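Recording demonstrations on the Ostcombe bench

These steps cover recording a task by remote control on the two-arm bench, from power-up to a saved set. They assume Lanemlow is already installed and both arms have been homed.

1. Turn on both bases and wait for the green lights. Start Lanemlow and load the bench profile.

2. Clear the table, then put out only what the task needs. Small objects can go anywhere inside the reach of the arm that will pick them up. Keep tall ones away from the elbows.

3. Take hold of the Brennan handles and move each arm slowly through its full range. If an arm lags, stop and lower the speed limit to 70 percent.

4. Open both grippers, move to the start pose and press Record. Hold still for two seconds before the first move.

5. Do the task at an even pace. Come down on an object from straight above, pause, close the gripper, pause again, then lift. For a button, close the fingers first and press with the tips.

6. Return to the start pose and press Stop. Mark the take as keep or drop while you still remember it.

Record five takes with the objects in one layout, then shift them by a hand's width and record five more. If you fumble a grasp and recover, keep the take. If you have to reach in with your own hand, drop it.

Gripper over the button box, and gripper with the white block:

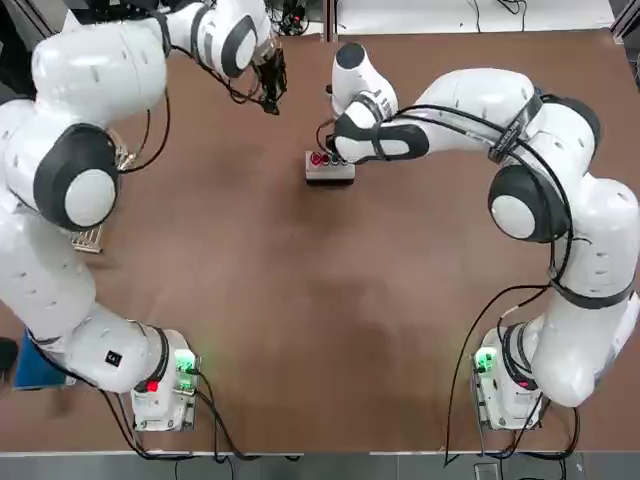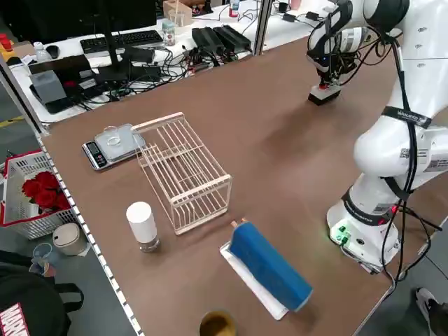
When the set is complete, open it in Butetti and play each take at double speed. Look for long stalls and for jumps in the joint plot. A stall at the start or end can be trimmed. A jump in the middle usually means a dropped connection, and the take should be recorded again.

Export with the default settings. The export runs over an hour on a large set, so leave the laptop plugged in and park both arms before you switch off the bases.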